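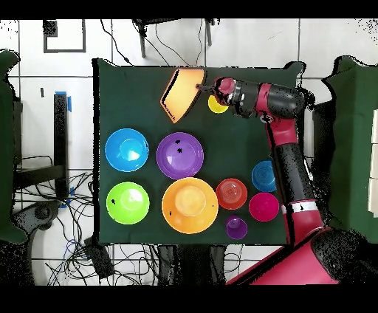
Bowls, cups and a flat plate on a green cloth. Which holds the most?

Is the Bigger Bowl Really Bigger?

People say you can tell how much a bowl holds just by looking. Can you? I have my doubts, and you should too.

Our eyes are good at noticing width. A wide bowl looks like it must hold lots of soup. But width is only part of the story. A wide bowl can be shallow, and a narrow one can be deep. The amount a bowl holds is called its capacity, and your eyes are pretty bad at guessing it.

Color may fool you as well. Some people claim that bright bowls look larger than dark ones. Maybe – but don't believe it until you have tried it. 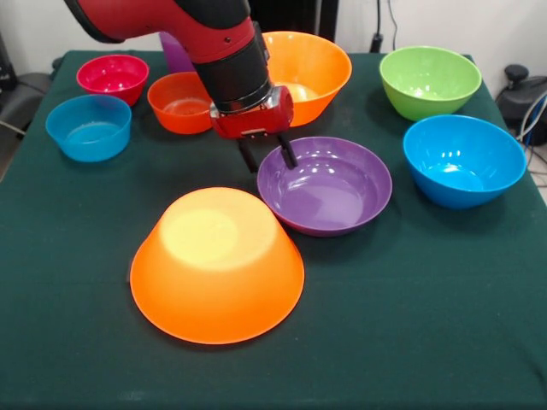 The orange bowl in front is upside down. Does it look the same size as the one at the back?

Try this at home. Pick 2 plastic bowls and write down which one you think holds more. Fill the first with water, one small cup at a time, and keep a tally. Then do the other.

Milagros Nieto, age 10, was sure her wide bowl would win. It held 980 milliliters. Her deep bowl took 14 small cups to fill, and the wide one took fewer.

Does that prove deep bowls always win? No! She tested one pair. Try yours, and if somebody tells you the answer first, ask them how they measured it.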